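Dredimmont Rolls Out Its Ready Table Lunch Service to Meeting Rooms and Break Rooms in Grolside

GROLSIDE, October. Dredimmont, the catering and break room supplier that has been feeding Grolside offices since it opened its first sandwich counter on Van Hecke Street, is very pleased to announce the launch of Ready Table, a light lunch service that brings sandwiches, cold drinks and snacks to the workplace and sets them out properly, so that people can sit down to something that looks cared for even when the meeting before it ran long.

Ready Table is open for orders now from any office, clinic, school or workshop in Grolside and the neighboring Jendedov district. The smallest order serves 6 people, and the largest that can be booked through the regular order form serves 50. Bigger gatherings are very welcome too, and our events desk will be glad to talk them through with you by phone.

The idea came out of a great many conversations with the people who order lunch for everybody else. Over the past year our drivers and kitchen staff kept hearing the same gentle complaint, that the food was good but it arrived in a stack of boxes, and somebody always had to give up part of their own lunch break to find plates, hunt for a place for the drinks and work out which box had the egg salad in it. Before we settled on the new service we sent a short survey to our regular customers, and 2,423 of them were kind enough to write back. Many of the answers ran to several paragraphs, and we read every one of them with real interest (and a fair amount of coffee).

What people asked for most was a table they could walk up to and understand at a glance. They wanted the sandwiches in one spot, drinks standing up where the labels could be read, and snacks kept together so that a bag of nuts didn't end up under somebody's laptop. They also asked, quite firmly, for less throwaway plastic and for baskets and trays that looked like something you might use at home.

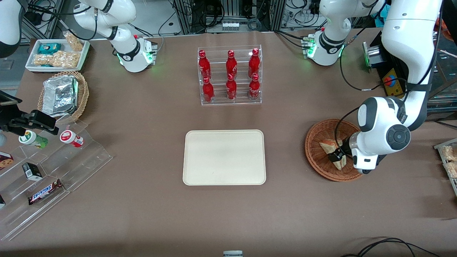 The sandwiches themselves are cut into wedges, the way our counter has always sold them, and made up in our Van Hecke Street kitchen the same morning they are delivered. The opening menu includes egg and chive, chicken with celery, tuna with lemon, cheddar and pickle, and a roasted vegetable filling that has already become the favorite of our own office. White and whole wheat bread are both offered, and a gluten-free bread can be requested the day before. Those sandwiches travel separately and are served on their own plate with a card beside it.

Wicker baskets are used for the sandwiches because our customers liked them so much in the trial. They are lighter to carry up a flight of stairs than the old metal platters, they don't slide around on a paper-covered table, and a round basket can be reached from any side, which matters a good deal when a whole department comes through the door at once. We line them on request, and we take them away to be cleaned after every visit.

Cold drinks are set out in clear tiered racks, with the back row standing higher than the front one so that everything can be seen. A standard rack holds 6 bottles in two rows, and customers can choose one kind of drink for the whole rack or ask for a mix. Additional racks can be added to any order. Still and sparkling water are always available, along with a changing choice of sodas and juices, and for the colder months we will be bringing along insulated jugs of coffee, tea and hot apple cider as well.

Snacks come on a plain white tray, and here we have tried to please everyone, which is a happy if slightly impossible job! The selection will change with the season. For the fall it includes salted nuts, wrapped cookies, pretzels and dried fruit, all of them individually packed so that anything left over can go in a desk drawer for the afternoon. Customers who need a nut-free table should mark this on the order form, and the snack selection will be changed to match.

We have also added an empty tray to every setup, a small thing that came straight from the survey. Some customers use it for a cake or a plate of fruit they have brought in themselves, others keep it for napkins, and one accounting team in Jendedov told us they use theirs to carry a few sandwiches down the hall to the colleagues who are stuck on the phone.

Setting up is included in the price. Our delivery staff will cover the table with brown paper, arrange the food and drinks, and leave a printed list of fillings and ingredients. The paper can be written on, so fillings can be marked right next to the basket, and at the end of lunch it is rolled up with the crumbs inside and put out with the recycling where local rules allow. Staff return at an agreed time to collect the baskets, racks and trays. There is no need to wash anything, and there is no deposit on the equipment for customers who already hold a Dredimmont account.

Orders placed before 3 p.m. will be delivered the next working day, with arrival times between 10:30 a.m. and 1:30 p.m. Standing orders can be arranged for weekly or monthly meetings and may be changed or paused up to the afternoon before delivery. Customers who currently receive our boxed lunches can keep them exactly as they are, or switch to Ready Table by letting their usual driver know.

To welcome the new service, Dredimmont will be holding a tasting at the Van Hecke Street counter throughout October, from 2 p.m. until closing. Visitors can try the full range of fillings, look over the baskets and racks, and pick up a copy of the menu. Anyone who arranges lunches for a workplace, however large or small, is warmly invited to stop in, and there is no need to make an appointment.

About Dredimmont

Dredimmont prepares and delivers lunches, drinks and break room supplies to workplaces in Grolside and Jendedov. Its kitchen and sandwich counter are on Van Hecke Street in Grolside. Menus, allergen lists and order forms are available at the counter and from all Dredimmont delivery drivers.

Press inquiries, including requests for menus and tasting visits, may be directed to the Dredimmont press desk at the Van Hecke Street office.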